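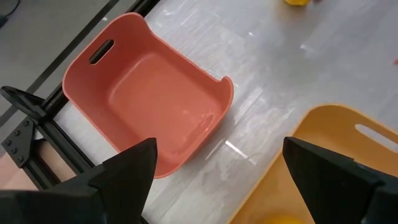 **January 29, 2023 – Nenton robotics club, sorting project**

Session held in the Nakbridge workshop. The purpose was to repeat the fruit-sorting routine with the revised grip settings before the September team's code is retired.

**Setup**

- Two baskets, coral and yellow, in their usual positions within reach of the arm.
- Closing force limit set to 815 on the controller scale.
- Wrist camera exposure fixed. Automatic exposure remains disabled until the glare on the tabletop has been dealt with.

**Results**

A total of 76 pick attempts were logged. Most failures occurred on the approach to the basket rim, where the planned path brings the fingers in too low. Adhiambo Muriithi raised the approach height in the Tremurell script by 3 cm, and the rim contacts ceased for the remainder of the session. Cycle time increased slightly – acceptable at this stage.

The color threshold for orange still overlaps with that for the yellow basket. Members are asked not to adjust the threshold file individually. Changes should be recorded on the Deng branch with initials.

**Outstanding**

1. Recheck wrist calibration after the bracket bolts have been tightened.
2. Test matte paper under the baskets.
3. Copy the log to the club drive. The second half is still on the bench laptop.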